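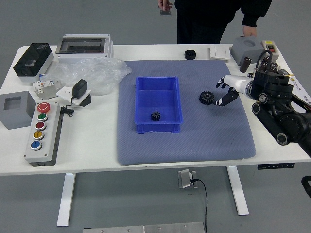
The town clock at Lowther ran eleven minutes slow for most of my childhood, and everyone I knew set their lives by it anyway. School started late, the pub shut late, and the bus driver kept two times in his head. So when I heard the old clock was being stripped, cleaned and put back together, I drove up in February to have a look, and I haven't stopped talking about it since. I had expected something delicate, all whisker-thin springs and tweezers. A tower clock is closer to farm machinery. But the idea at the heart of it is the one you get from any two gears of different sizes, like the small black one in the blue bin and the bigger one lying flat on the mat beside it: mesh them together and the little one has to spin faster to keep up. Stack up a few pairs and a weight dropping slowly down a shaft can turn a minute hand once an hour, all week long.

Saskia Maihi has been fixing public clocks for most of her working life. Her workshop is in an old butter factory on the Barkotden road, and you can hear it before you find the door. Tick, tick, clunk, from every wall, none of it in time.

"People bring me the dial and want to talk about the dial," she told me, wiping her hands on a towel that had seen better decades. "The dial's just the face. Come and see the train."

The train is what clockmakers call the run of wheels between the weight and the hands, and the Lowther train was spread over two trestles under a skylight. Every wheel had been brushed, soaked and brushed again. On the back of the biggest, somebody had scratched the number 84 and a tiny drawing of a duck. Saskia has no idea who did it or why. She has left the duck alone.

What gets me is how forgiving these machines are. This one sat in a tower with pigeons, dust storms and one small fire, and it kept going, just slowly. The trouble was grease. Well-meaning people had climbed the ladder over the years and slapped on more of whatever they had in the shed, until the bearings were packed with something like toffee. Saskia cleaned it all out and put back a few drops of light oil.

Then there's the climb. The tower at Anwood, her next job, has 200 steps and no handrail for the last stretch, and she goes up with her tools in a backpack and a thermos in her jacket. Her dog Keto waits at the bottom and sulks. I went up behind her, puffing badly, and we got to the top just before 4 in the afternoon – which meant I was standing right beside the bell when it struck. I felt it in my teeth. I laughed out loud, I couldn't help it!

The Anwood job will cost $1,771 if the main shaft is sound, and a fair bit more if it isn't. Saskia thinks it's sound. She put her palm flat on the frame and kept it there for a good minute, listening through her hand, and then got out a torch to check properly.

Lowther's clock went back up three weeks after my visit. My aunt rang to say it was keeping perfect time and she'd missed her bus.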